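Banda desenhada: argumento e edição
Apontamentos da sessão 6: a reedição, a coletânea e a arte de vender duas vezes a mesma história

Leituras para esta sessão: o dossiê fotocopiado (disponível na reprografia, cacifo do costume) e as primeiras 84 páginas de qualquer coletânea de super-heróis que tenham em casa. Quem não tiver nenhuma em casa pode perguntar-se o que faz nesta cadeira, mas a biblioteca empresta.

1. De onde partimos

Na sessão anterior vimos a revista mensal como unidade de produção. O argumentista escreve para o fascículo, o desenhador desenha para o fascículo, a gráfica imprime o fascículo e o leitor queixa-se do fascículo. Durante décadas ninguém no negócio achou que aquilo tivesse vida para lá do mês em que saía. Os originais eram cortados, perdidos ou usados para calçar mesas. O papel era escolhido com a confiança tranquila de quem não espera voltar a vê-lo.

A coletânea muda esta conta. Quando uma editora percebe que pode reunir vários fascículos num volume com lombada, vendê-lo em livrarias e mantê-lo em catálogo, a história passa a ter duas estreias. A primeira é para quem vai à loja especializada. A segunda é para toda a gente que nunca lá entraria, por timidez ou por bom senso.

Convém fixar a terminologia, que no exame costuma sair em forma de sopa:

Fascículo: a revista avulsa, agrafada, de periodicidade regular (regular no sentido editorial do termo, ou seja, quando calha).
Arco: a história que se estende por vários fascículos e que tem princípio, meio e uma coisa parecida com um fim.
Coletânea: o volume que reúne um arco ou mais, em capa mole.
Integral: a coletânea de capa dura, formato maior, peso de paralelepípedo e preço a condizer.
Sobras: tudo o que a editora põe nas últimas páginas para justificar o integral. Esboços, capas alternativas, um posfácio em que o autor agradece à família.

2. Escrever para o volume

A consequência mais discutida da coletânea é o chamado ritmo alongado. Se o volume precisa de ter um certo corpo, a história estica até o ter. Uma origem que em tempos se contava em poucas pranchas (acidente, poderes, remorso, fato) passa a ocupar um livro inteiro. O herói só veste o fato quando o leitor já pagou várias vezes.

Os detratores chamam a isto enchimento. Os defensores chamam-lhe caracterização. Os dois grupos estão muitas vezes a falar da mesma página, aquela em que duas personagens conversam num café durante nove vinhetas iguais e na última alguém levanta uma sobrancelha.

O que se ganha é real. Há espaço para o silêncio, para personagens secundárias que tenham mais do que uma função, para o vilão almoçar. Perde-se densidade no fascículo isolado, que fica a saber a capítulo arrancado de um romance. Quem compra mês a mês lê uma versão pior da mesma obra, e paga mais por ela. Esta é uma das ironias estruturais do sector, e a indústria convive com ela sem insónias.

Caso de trabalho: Curnholm. A série conta a história de uma cidade costeira cujos habitantes herdam, aos poucos, os poderes de um herói morto. Na edição em fascículos, o primeiro número acaba com uma rapariga a olhar para o mar. O segundo também. O terceiro, para variar, começa com ela a olhar para o mar. Lidos em volume, estes três momentos fazem uma rima visual muito bonita. Lidos com um mês de intervalo, fizeram com que boa parte dos leitores pensasse ter comprado o mesmo número outra vez.

Pergunta para discussão: a rima de Curnholm é um acerto ou um erro? Aceita-se qualquer resposta defendida com pranchas na mão. Não se aceita "depende".

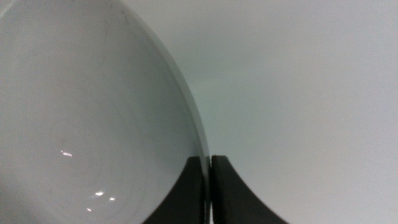

3. A ficha de catálogo como género literário

Antes de existir para o leitor, a história existe para o lojista, que a encomenda às cegas com meses de antecedência a partir de um parágrafo. Esse parágrafo é um género, com regras tão apertadas como as do soneto e muito menos prestígio.

A ficha típica contém:

- Um código de encomenda, única parte do texto que tem forçosamente de estar certa.
- Os créditos, por ordem de argumento, desenho, arte-final e capa. A ordem dá discussões. A cor e a legendagem aparecem quando há espaço, e nunca há espaço.
- Uma pergunta retórica sobre a sobrevivência do protagonista. O protagonista tem o nome no título da revista. A pergunta continua a ser feita.
- Um resumo da premissa para quem chegou de Marte.
- A lista do que o volume reúne.
- O formato, o número de páginas e o preço.

Reparem na convivência de dois leitores no mesmo parágrafo. Um sabe tudo e quer saber se o volume inclui o número especial de verão. O outro não sabe nada e precisa que lhe expliquem o acidente no laboratório. A ficha fala com os dois ao mesmo tempo e por isso soa sempre a alguém que apresenta o cônjuge num jantar onde metade da mesa foi ao casamento.

A promessa, note-se, é quase sempre de regresso. O vilão regressa, o autor regressa, a série regressa às origens. Num meio onde nada acaba, regressar é a forma mais barata de novidade. A editora Prerkthorpe chegou a anunciar o regresso de uma personagem que não tinha saído. Recebeu uma única carta de protesto.

4. Exercício da ficha

Escrevam a ficha de catálogo para o segundo volume de Nakham, a série que lemos no início do semestre. Limite: 100 palavras, contando os créditos. Condições:

a) Não podem usar "nada será como antes".
b) Não podem usar "épico". Quem achar que a palavra é indispensável pode trocá-la por "comprido" e ver se a frase aguenta.
c) Têm de dizer o que acontece no primeiro volume sem estragar o segundo.
d) A pergunta retórica é permitida, desde que a resposta não seja obviamente "sim".

A entrega faz-se em papel, até às 18h, na caixa junto à secretaria. A caixa tem uma ranhura generosa. Não é preciso dobrar a folha em oito.

Nota sobre a alínea c), que no ano passado correu mal. Resumir não é enumerar. A melhor ficha entregue dizia apenas que a protagonista tinha fugido de uma cidade e descobrira que a cidade a seguia. Está lá tudo: premissa, tom, ameaça. A pior tinha sete nomes próprios na primeira frase e um parêntese que nunca fechou.

5. Tiragens, esgotados e outras ficções

A tiragem é o número que as editoras gostam menos de dizer e os colecionadores gostam mais de inventar. Para efeitos desta cadeira basta-nos um caso modesto. A primeira coletânea de Uniyal saiu com uma tiragem de 3000 exemplares, numerada por razões que na altura pareceram boas. Esgotou devagar, o que para a editora foi um fracasso e para o mercado de segunda mão, alguns anos depois, um milagre.

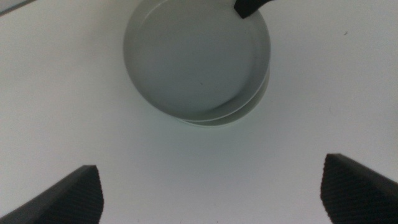

Quando a reedição apareceu, com papel melhor, cores refeitas e dois episódios que faltavam, os donos da primeira edição ficaram ofendidos. Tinham em casa um objeto inferior e mais caro, e o objeto inferior e mais caro é precisamente aquilo que um colecionador defende com a vida. Os leitores, entretanto, compraram a segunda e leram-na no autocarro.

Vale a pena separar três perguntas que os fóruns costumam misturar. Que edição é mais rara? Que edição é mais fiel ao que saiu em fascículo? Que edição se lê melhor? No caso de Uniyal as respostas são a primeira, a primeira e a segunda. Há séries em que nenhuma coincide, e há séries em que a edição que se lê melhor é a pirata, facto que não deve ser repetido no exame.

A questão das cores refeitas merece demora. A cor original foi pensada para um papel poroso que comia metade da tinta. Passada tal e qual para papel couché, grita. O amarelo da capa do herói, que na revista era um amarelo de mostarda velha, sai com a intensidade de um colete de obras. Recolorir pode ser uma forma de respeito ou um atentado, e a diferença está quase sempre nos céus. Se o céu tiver degradê feito em computador, desconfiem. Se tiver um reflexo de lente, fechem o livro e vão apanhar ar.

6. O problema do número 10

Todas as coletâneas têm de decidir onde cortar. O corte ideal faz coincidir o fim do volume com o fim do arco. O corte real faz coincidir o fim do volume com o orçamento de papel.

Em Nakham, o número 10 é um episódio avulso, desenhado por uma mão convidada, sem a protagonista e sem nenhuma relação com o arco anterior nem com o seguinte. Na revista funcionava como pausa. Na coletânea não tinha onde ficar. A primeira edição pô-lo no fim do segundo volume, e estragou o final. A segunda passou-o para o início do terceiro, e estragou o começo. A edição integral arrumou-o nas sobras, entre os esboços e os agradecimentos, e foi aí que muita gente o leu pela primeira vez e descobriu que era o melhor episódio da série.

Retenham o caso para o trabalho final. A ordem de leitura é uma decisão editorial e tem efeitos sobre o sentido. Um episódio igual, vinheta por vinheta, pode ser interrupção, prólogo ou epílogo conforme a página em que o plantam.

7. Para a próxima sessão

Ler o terceiro volume de Curnholm até à cena do farol. Quem já leu tudo é convidado a fingir surpresa.

Trazer dois exemplos de fim de fascículo: um que se perca na coletânea e outro que melhore. Fotocópias legíveis, por favor. A prancha dupla fotocopiada ao meio, com a lombada a engolir a cara do vilão, já foi vista e apreciada.

As fichas corrigidas serão devolvidas em outubro, com comentários a lápis. As perguntas sobre a nota fazem-se no horário de atendimento e as perguntas sobre qual dos heróis ganharia ao outro fazem-se no bar.

Contacto: secretaria do departamento | © Apontamentos de Banda Desenhada, reprodução livre para uso dos alunos | Voltar ao topo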